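3.2 Paper stock and storage at the four offices

Paper use was logged at Hallell, Landmont, Dhanial and Kostirton through August. Each site kept its own tally sheet by the printer, filled in by whoever took a ream. Hallell missed the first week (sheet lost, restarted). 338 reams logged in total, against 400 ordered. The gap is mostly stock still on shelves, but Dhanial could not account for all of theirs and we have left those out of Table 2.

Storage differed more than we expected. Landmont keeps everything in a locked cupboard, key with reception. Kostirton stacks boxes in the corridor, next to an outside door. Opened reams were the harder thing to track - staff take what they need, fold the wrapper over and leave the rest on the nearest table.

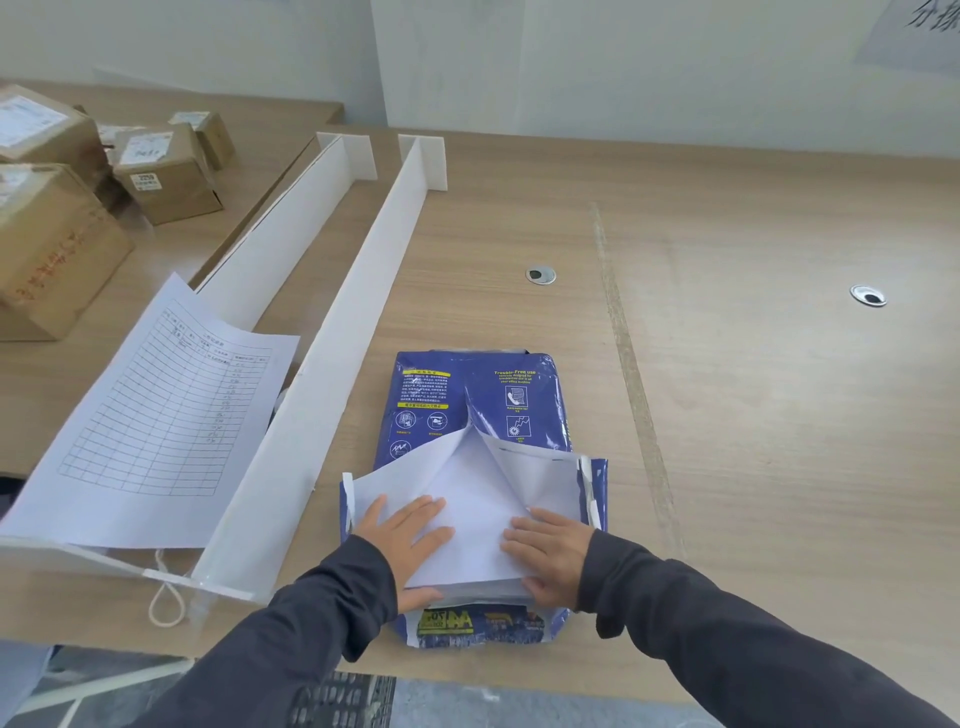

Part reams were counted as used once opened, whatever was left in them. Abdelaziz argued for weighing them instead and did so at Landmont for 13 working days. The weighed figure came out lower, as you would expect, but the order of the sites did not change so we kept the simpler rule. See also section 5 on double counting.

Jams were noted on the same sheet. Only 10 of the entries give a cause and these are guesses by staff, so we do not lean on them. Damp was blamed most often at Kostirton, which fits with the corridor, though we took no humidity readings there and cant say more. 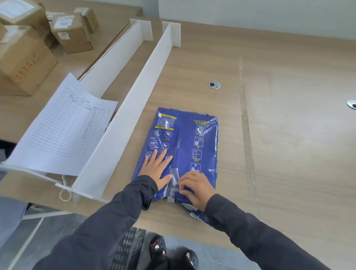
Figure 4. Copy paper in its wrapper.

Two-sided printing was already the default at Hallell and Landmont. Not at the other two. Brandão switched it on at Dhanial half way through the month, without telling us until after, so the Dhanial numbers are split into before and after in Table 3. The drop is there but small. Several staff switched it back on their own machines - forms for signing, mainly, and anything going out by post.

No change was made at Kostirton, which serves as teh comparison site for the rest of this section. Its weekly use went up slightly, for reasons we come to in 3.3.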